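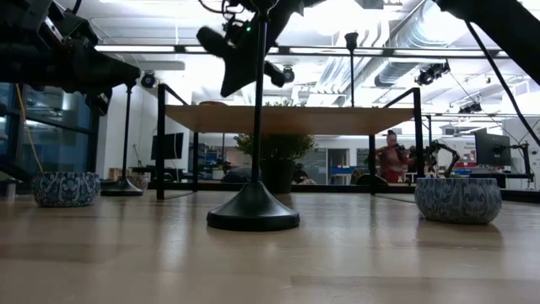

*Patterned bowls and black stands on a light wooden table, with a shelf unit and potted plant behind.*

# Kovell Register of Tabletop and Shelf Objects

The Kovell Register is a structured record of small household objects and light furniture held at the Jundby study rooms. It covers bowls, pots, dishes, stands, shelf units and table plants. The register is maintained by the Kovell Furnishings Library for people who borrow objects, arrange rooms for teaching, or write about domestic interiors.

The current release was issued on April 28, 2018. It contains 178 object records, of which 82 describe vessels (bowls, pots, cups and dishes). Each record has 17 fields.

## Contents of the release

The release consists of 8 files in a single folder.

| File | Contents |
|---|---|
| `README.md` | This document |
| `objects.csv` | One row per object |
| `groups.csv` | Sets and matching pieces |
| `locations.csv` | Codes for rooms, tables and shelves |
| `pattern_terms.csv` | Controlled terms for surface decoration |
| `form_terms.csv` | Controlled terms for shape |
| `corrections.csv` | Changes to published records |
| `LICENSE.txt` | Terms of use |

All tables are comma-separated text in UTF-8. The first row of each table holds the column names. Empty cells mean that a value has not been recorded; they do not mean zero or "none."

## Scope

An object is eligible for the register if it is normally kept on a table or shelf, or if it is a piece of furniture that holds such objects. Large seating, floor coverings, wall hangings and lighting are registered separately by the Library and are not part of this release.

Living plants are recorded together with their pots under one object number. When a plant is replaced, the pot keeps its number and the plant name is changed in `objects.csv`. The earlier plant name is moved to `corrections.csv`.

The Frimpong deposit, a group of decorated tableware on long-term loan to the Library, is included in full. Objects from the deposit carry the prefix `FR` in their object number. They may be consulted at Jundby but may not be borrowed.

## Fields in `objects.csv`

| Field | Description |
|---|---|
| `object_id` | Permanent number, never reused |
| `object_name` | Short everyday name |
| `form` | Term from `form_terms.csv` |
| `base_shape` | Shape of the foot or base |
| `rim_shape` | Shape of the rim, for vessels only |
| `main_color` | Color covering the largest area |
| `second_color` | Next most prominent color |
| `pattern` | Term from `pattern_terms.csv` |
| `material` | Material, where confirmed |
| `height_mm` | Greatest height |
| `width_mm` | Greatest width |
| `condition` | Good, fair or poor |
| `group_id` | Link to `groups.csv` |
| `location_id` | Link to `locations.csv` |
| `loan_status` | Open, restricted or withdrawn |
| `source` | How the object was acquired |
| `notes` | Free text |

### Material

The `material` field is completed only after an object has been handled and checked by cataloging staff. Appearance alone is not accepted as evidence. A glazed-looking surface may belong to more than one kind of ware, and painted metal is easily mistaken for other materials at a distance. Unchecked objects are left blank.

For furniture made of more than one material, the parts are separated by a semicolon, with the load-bearing part first. A shelf unit with a metal frame and a wooden board is therefore entered as `metal; wood`.

### Color

Color terms are kept plain. The register uses "dark blue," "grey-blue," "light brown" and similar everyday terms in preference to trade names. Where the ground and the decoration cover nearly equal areas, the darker color is entered as `main_color`.

## Recording patterned vessels

Patterned bowls account for most of the queries received by the Library, and the rules for them are set out here in full.

1. **Describe the form before the decoration.** A round bowl with nearly straight sides and a bowl with a rounded underside receive different form terms, even when their decoration is closely related.
2. **Use the broadest accurate pattern term.** "Scrolling floral" is used only when plant forms can be made out. "Ornamental" is used for decoration that is dense or repeating and has no clear subject.
3. **Record the rim separately.** A flat rim is noted in `rim_shape` and is not repeated in `notes`.
4. **Link matching pieces.** Bowls that share a family of decoration are joined by a `group_id`. They need not be identical in size, depth of color or form.

The two bowls on either side of the central stand in the photograph at the head of this document illustrate the fourth rule. The one on the left is decorated in dark blue and white, the one on the right in a paler grey-blue and white, and the right-hand bowl has a flat rim. Under the register's definitions they are treated as a matching pair with separate form terms.

Small pots with brownish and white decoration are not grouped with blue and white bowls on the grounds that they are displayed together. Display position is recorded in `locations.csv` and has no bearing on `group_id`.

## Recording stands

A stand is defined as a freestanding upright with a base and a pole. Stands are described from the base upward:

- **Base:** "bell-shaped and flared," "low and round," or another term from the controlled list.
- **Pole:** slender or thick, straight or curved.
- **Top:** cup-shaped, plate-shaped, pointed or plain.

Stands of one general type may have different bases. In such cases each stand is given its own record and the shared type is noted in `groups.csv`. Height is measured with the stand on a level surface. If the upper end cannot be reached safely, `height_mm` is left blank and the reason is given in `notes`.

## Recording shelf units and what stands on them

Shelf units are recorded as one object. Boards are not numbered individually unless they can be removed. The record should state the frame color, the board color and whether the frame is open at the sides.

Objects placed on a shelf keep their own numbers. A shallow wooden dish resting on a board, for example, is linked to that board through `location_id`. The location codes distinguish between three positions:

| Code | Position |
|---|---|
| `ON` | Resting on a board |
| `UN` | Standing beneath a board |
| `BY` | Standing beside or in front of the unit |

A plant whose leaves extend above and below a board is coded by the position of its pot.

## Recording tables

Tabletops are recorded by color, surface finish and visible construction. Plank seams are noted where present. The term "glossy" is used when the surface returns reflections of the objects on it; "satin" and "matte" are used for lower degrees of sheen. Rails fixed to or placed along a table are described in the `notes` field of the table record.

Borrowers are asked to lift bowls and stands when moving them on a glossy top. Sliding a base across the surface leaves marks that are difficult to remove.

## How the records were made

Initial entries were prepared on paper slips during a room-by-room review of the Jundby holdings, which began in December. The slips were transferred to Clerko, the Library's cataloging program, and exported to the tables in this release. Each exported row was compared with its slip. Differences were settled by returning to the object.

Dimensions were taken with a rigid rule and a set square and are given to the nearest millimeter. Patterned vessels were examined in daylight wherever the room allowed it.

## Known limitations

- Condition terms are based on a visual check and are not a conservation assessment.
- Plant names are recorded at the level of common name. Unidentified plants are entered as "foliage plant."
- Location codes show where an object was kept at the time of export. Objects are moved frequently within the study rooms.
- The `source` field is incomplete for pieces that were at Jundby before Kovell assumed responsibility for the rooms.
- Pattern terms describe appearance only. They make no claim concerning the age, maker or place of origin of a piece.

## Suitable and unsuitable uses

The register may be used to plan displays, to locate matching pieces, to prepare loan requests and to support coursework in interior furnishing. It should not be used for valuation or insurance, or to establish ownership. Separate documents are kept for those purposes and are available to depositors on written request.

## Corrections

Proposed corrections should quote the object number, the field concerned and the suggested value. Corrections to `material` are accepted only after the object has been examined in person. Accepted changes are entered in `corrections.csv` with the previous value and carried into the next release.

## Terms of use

The tables may be copied and adapted for teaching and private study, provided that the Kovell Register is named as the source. Records with the prefix `FR` may be quoted individually; republication of the Frimpong records as a set requires the permission of the depositor. Full terms are given in `LICENSE.txt`.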